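Resolutions, Such As They Are

Tuesday, January 4, 2022

Four days in and I have already broken the one about not making lists. The rest are holding up, mostly because I set them low.

Last year I was going to run. I bought shoes in April, wore them to the Adlow farmers market, and found they were excellent for standing in line. The year before, it was Spanish. I can still ask where the library is, provided the library is close and the answer is short.

So this year's big one is water. My friend Liam Foley drinks up to 200 ounces a day and mentions it the way other people mention their kids. I've settled on 40, which he called "a start" in the voice of a man at a bedside. 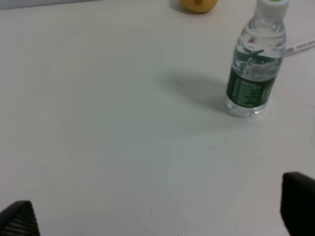 The trouble is remembering. I set an alarm for every 2 hours, and by Monday I was turning it off in my sleep. Coffee doesn't count, according to Liam. Soup is under review.

The other resolution is to clear out 25 books before spring. I've pulled one off the shelf so far, and then I sat down and read it. It's back on the shelf now, a little to the left of where it was.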